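Household Chores Project, Posetdale site
Progress report to the Tastport Fund, second reporting period
Prepared by Emília Kopecký, project lead
23 May 2026

Summary

The grant pays for work on one question: which small household and shop-floor chores can a two-finger arm do well enough that a person would leave it alone with them? At the end of this period we can answer for two chores out of the five in the proposal. Folding hand towels is good enough for a trial in the Naltberg shop. Sorting cutlery into a tray is close. Wiping counters, handling plugs and cords, and bagging small goods are not ready, and I don't expect bagging to be ready inside this grant.

We collected 2,000 hand-guided demonstrations, which meets the target for the period. Of these, 1,000 are towels and cutlery, and the rest are split among the other chores. Spending is within budget. The one overrun was on replacement finger pads, covered from the travel line.

Towels and cutlery

The arm folds a flat towel in half and in half again and puts it on the stack. It still has trouble when a towel comes to it with a corner tucked under. Themba Khumalo changed the training mix in the spring so that more of the towels started out crumpled, and this helped more than the new camera mount did. A person folding towels is much faster. The shop manager at Naltberg has told us speed doesn't matter to her if the job can run after closing, so we have stopped working on it for now.

Cutlery is held up by teaspoons, which slide flat against the tray and can't be picked up from the side. We are trying a tray with a softer base.
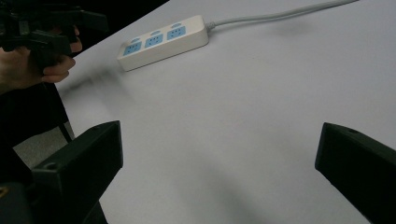
Plugs and cords took more staff time than any other chore this period. The proposal listed it as a single task, "plug in and unplug small appliances," and we have since broken it into parts: find the outlet, line up the prongs, push, and hold the strip still while pushing. We work mostly on a white strip with three light blue outlets in a row, a small round blue piece by each one. The color helps the software find the outlets. The cord is another matter, being nearly the same pale gray as the tabletop, and the software loses track of it on a regular basis. In a real kitchen many cords will be just as hard to see, so we have kept the strip and the table as they are.

Pushing is the larger problem. A person plugging something in will steady the strip with the other hand without thinking. One arm can't do that, and a strip lying free on a table moves when it is pushed. Clamping it down makes the task much easier, but a clamp is not something we can ask a household to fit. Themba has started collecting demonstrations with two grippers. Unplugging has the same difficulty in reverse.

All plug work is done with the strip disconnected from the wall. I want to keep this rule until the end of the grant, and it means we will not be reporting on live outlets.

Counters and bagging

Wiping works on a clear counter. As soon as there are things to move out of the way, the arm either wipes around them or pushes them along. We have a plan for this but have not started on it. Bagging was tried for two weeks and set aside, mainly over trouble opening thin plastic bags.

Staffing and equipment

Jia, the labeling tool we moved to last period, is now used for all recordings. The part-time operator post is still open.

Next period

The Naltberg towel trial starts in October and runs after closing, with a staff member present for the first 3 nights. Two-gripper plug demonstrations continue alongside it. We ask the Fund to approve moving the remaining bagging money to the plug work. A revised budget table is attached.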